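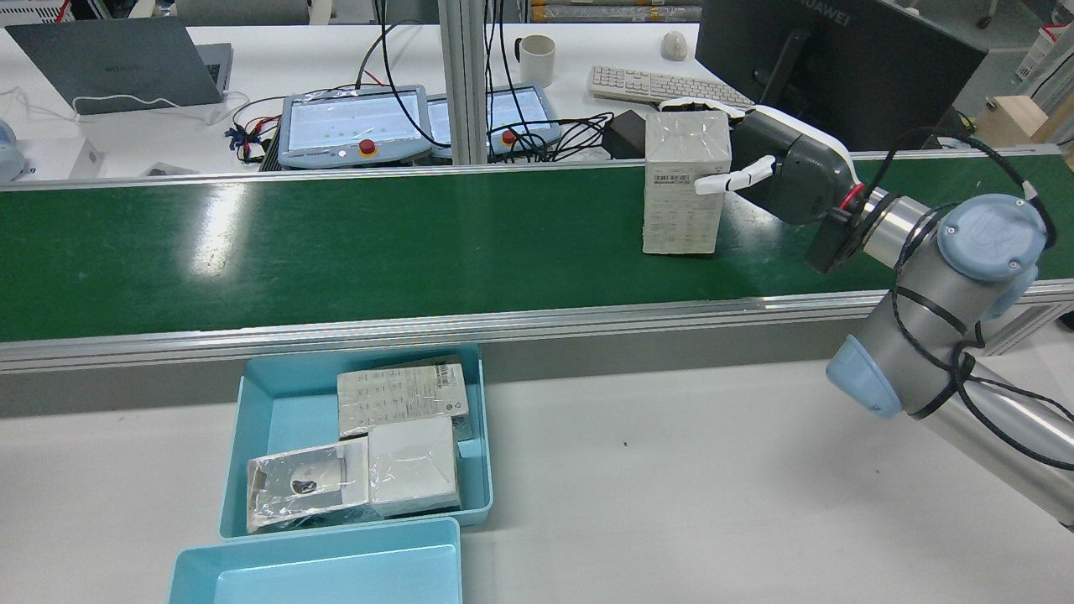 Clodagh Carroll asked whether film-wrapped boxes should go through the packing bench at all before the tray layout is settled, as the wrap makes labels hard to read and every repack adds a handling step. She wished the question recorded ahead of the agenda.

Packing Bench Working Group
Minutes of the meeting held 11 September 2021

Present: Clodagh Carroll (chair), Sabina Procházka (minutes), representatives of Gitport and Olach
Apologies: Srisuk

Previous minutes
Approved with one correction. Under "Tray stock," the figure should read 44, the count of light blue trays after the damaged ones were withdrawn. The earlier figure included trays on loan to Olach.

Carton intake
Procházka reported 159 cartons received from Julley for the trial. All are logged. Almost 44 of them have some fault in the outer film, mostly splits at the corners. Cartons with split film are accepted if the carton itself is square and the label is intact. Crushed cartons go back to Julley with the next return load.

Olach asked whether the film could be removed at intake. Julley has stated in writing that the film is part of the retail pack. The group agreed to leave it on. Carroll's opening question was discussed here. Wrapped cartons continue on the bench for the present and the point will be taken again once the label test is complete.

Label position
The barcode should be readable without turning the carton on the belt. Gitport presented a sheet of trial readings. Labels near an upper corner read well when the film is flat. Creases over the label give repeat readings, and a second pass is needed. Gitport will test a matte film and report. No change to the label itself until then.

Belt and tray layout
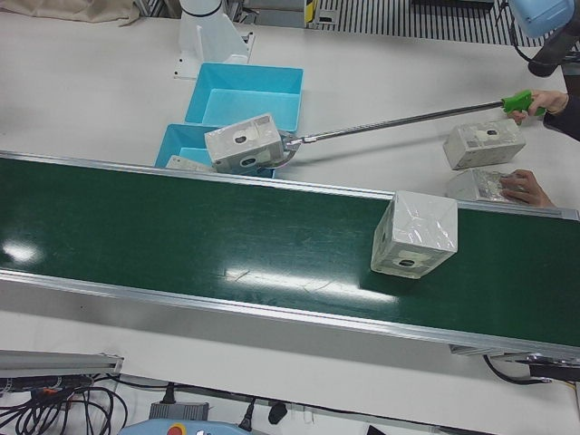 Wrapped box on the green belt, with light blue bins on the table beyond it.

The trays stay on the white table alongside the belt. Procházka proposed keeping one tray empty at all times as the receiving tray, with mixed items sorted into the other. Agreed.

Flat boxes are to be placed toward the back of the tray and deeper ones toward the front. Boxes with a window are laid window up. Nothing is stacked over a window. Gitport noted that a flat box standing on edge tends to slide under its neighbor, and asked that this be added to the bench sheet.

Spacing on the belt was left open. Olach favors a gap of 6 inches between cartons. Gitport considers 4 inches enough for the small square cartons. Both gaps will be run on the same batch.

Belt surface
Glare from the overhead lights was raised by Olach. The green surface is glossy and the reflections make it difficult to check film for splits by eye. Options discussed were moving the lights, fitting diffusers, or inspecting on the table before loading. Inspection moves to the table as an interim measure. Procházka will get a price for diffusers.

Desk area
Cables behind the belt are to be tied back. Mugs are to be kept off the desk during trials. Carroll to put up a notice.

Actions
Gitport: matte film test; text on flat boxes for the bench sheet.
Olach: run both spacings and circulate the readings.
Procházka: diffuser price; corrected tray figure in the stock log.
Carroll: desk notice; letter to Julley on corner splits.

Any other business
Srisuk asked by message for the review of carton sizes to be held over to February. Agreed.

Minutes taken by Sabina Procházka.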